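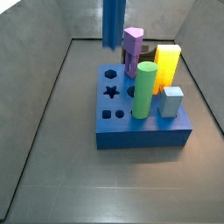 The blue shape sorter with green, yellow and pale blue pieces standing on top.

Toy library's oldest puzzle goes back on the shelf, minus nothing

The Condori Road toy library has taken its blue shape sorter off the "not to be lent" list, ending a quarrel that has run a good deal longer than most of the children who use it have been alive.

The sorter, a solid royal blue block with holes in its top, was withdrawn last winter after complaints from parents that it was too hard. There were also complaints that it was too easy, though these came mostly from grandparents and were made in a different tone of voice.

Effie Baird, who runs the library from the back half of the Janedum Hall, said the toy had been borrowed 282 times before its suspension and had come home complete on every occasion but one. On that occasion the missing piece was posted back in a padded envelope with no note and not quite enough stamps.

"We paid the difference," she said. "I thought that was handsome of us."

At the root of the trouble are the holes. A square one and a round one are fair enough, and most people will accept a star. The sorter also has a hexagon, and the hexagon has its enemies. Fengying Lu, whose twins are two and a half, told members at the December meeting that her daughter had worked happily through the rest and then spent a whole teatime trying to persuade other things into the six-sided hole, among them a fish finger.

"It was a good fit," she said. "Better than the cylinder."

A motion to cover the hexagon with tape was put forward and got five votes. A second motion, to buy something with fewer holes, fell when Clotilde Pruvost produced the Juklow catalogue and read out the prices. There was a short silence and then somebody went to see about the tea.

The meeting then moved on to the question of the tall pieces. The green cylinder and the yellow piece stand well clear of the box, and it was put to members that a toddler who sees them upright on the lid may reasonably conclude that standing them there was the whole idea. Comfort Eshun, a childminder of 11 years' service, said that in her experience they do conclude exactly that, and that they are very pleased with themselves, and that she does not see why anybody would want to spoil it.

"They build a town on it," she said. "Then they knock the town down. You get your cup of tea drunk while it's hot. I have paid good money for toys that did less." 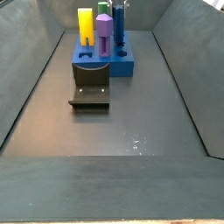
Yellow, green and lavender pieces on the sorter, with the arch-shaped hole in front of the yellow one.

Her favourite is the yellow piece with the notch cut in the bottom, which leaves it on two short legs, like a doorway with nothing behind it. It has a hole to match. Ms Eshun holds that the notch is the making of the puzzle, as a child has to look at the foot of the thing before posting it, and most will try it upside down first with enormous confidence.

Most of the adults did too. When the sorter was handed round the room, Melati Lumenta, who keeps the library's accounts and had described the toy earlier in the evening as "hardly the Enigma machine", was seen to turn the arch over twice and then pass it to her left. She has asked us to say that she was holding a biscuit at the time.

The sorter was returned to lending by a show of hands. It goes out on the usual terms, which are a fortnight at a time, pieces to be wiped and not boiled. The instruction about boiling is new and Mrs Baird would not be drawn on it.

A label will be added to the bag asking families to check that everything is inside before they set off for home. The previous label said the same thing but had been chewed.

The rest of the evening was given over to the Ciston garage, a wooden car park with a working lift that members agree is lovely and that has been out on loan to the same household for 135 days. Two letters have been sent. The household replied to the second with a photograph of the garage under a Christmas tree, looking well cared for, and a line saying they would hate to upset him before the holidays. Mrs Baird has decided to let it lie until the new year and has pinned the photograph to the noticeboard, next to the reminder about late returns.

The library is open on the morning of 15/12/2024 for holiday borrowing, then closed until term starts. Membership is per family and there is no charge for under-ones, who in any case tend to prefer the bag. Anyone wanting the blue sorter over the break should put their name down at the desk. There is already a list, and Mrs Lumenta is at the top of it.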